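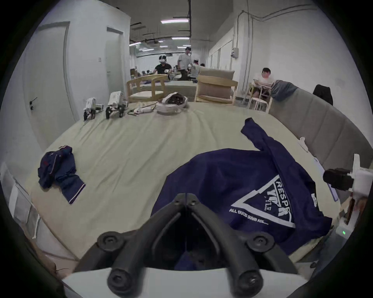

Black fingers, navy T-shirt, round table. More grippers wait at the back with a headset and controller.

Sun 11 May

12 shares | 9 comments

I've been wanting to sit down with Mebrat Yilma ever since she told me she'd spent a whole week of January arguing with a pair of shorts. She compares hand-held grippers for a small outfit called Hamwood, and laundry is her favorite test. Mine would be anything else, but I brought coffee and a lot of questions, and she put up with both.

First thing I asked was why she doesn't just use blocks, like everybody did when I was in school.

"Blocks are polite," she told me. "You close on a block and you've got it. With a T-shirt you close and you've got one layer, or two, or a bit of the tablecloth. I learn more about a finger from one old shirt than I do from a whole crate of blocks."

The two designs she's been comparing go by Pumer and Hustby in the office. I assumed those were clever acronyms. They're not (one of them was a typo that stuck!). The Pumer fingers are a little softer at the tip and the Hustby ones are stiffer, and she runs 300 grasps on each before she'll let anyone give an opinion. I asked if people wait that long. She laughed pretty hard at that.

"Fletcher had picked a winner by lunch on the first day," she said. Fletcher Tautahi does the fingers — he draws them, prints them and then defends them. I got him on the phone later and he didn't deny a thing. "I liked the Hustby. I still like it. It's great on a hem. You get the edge of a pair of shorts, where it's thick, and it just holds on."

And on a single layer of thin cotton?

"Well," said Fletcher, and then he told me about his new tip pads for a while.

The numbers, when I finally got them out of Mebrat, were closer than I'd guessed. The Pumer got a clean single-layer pick 85 percent of the time and the Hustby came in 6 points behind it. On thick edges they swapped places. She doesn't think that settles much, and she'd like to see it again with towels.
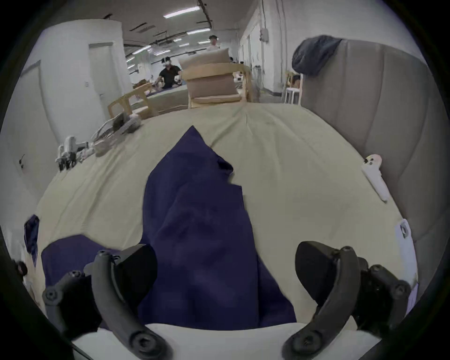 Folded navy cloth between the fingers, with an armchair and the far end of the room behind.

We got talking about cameras next, which I hadn't planned on. A wide lens close to the fingers bends everything near the edges, and I wondered whether that drove her crazy. She said she likes it. "I want the tips and the cloth, and I want to know where the table is. If a straight wall comes out looking like a banana, fine, I can live with that."

What she can't live with is weight. You hold one of these things out in front of you all afternoon and your wrist starts sending complaints. Tayla Ruawai, who did a lot of the Hustby grasps, told me she swaps hands after every batch now, and that she folds her own laundry at home differently — corner first, pinch, slide. "I caught myself doing it with a pillowcase," she said. "Very slowly. With two fingers."

I asked Mebrat how headset and controller work compares with just holding the gripper yourself. She went back and forth on it. With the gripper in your hand you feel the cloth slip through the handle a little, and she thinks people fix their mistakes sooner. With a controller you don't get that, so you lean on your eyes, and you slow down. She wouldn't pick one for me. I tried three times.

Next up is a longer finger, and Fletcher already has a favorite.

We use cookies to remember your settings and count visits. Accept | Manage choices

Recent posts
Coralie Stubbs on why she quit suction cups
Cable clips, ranked by a grumpy person
Milagros Manalastas and the wrist that wouldn't zero
Reader mail: is the Lukoševičius controller worth the wait?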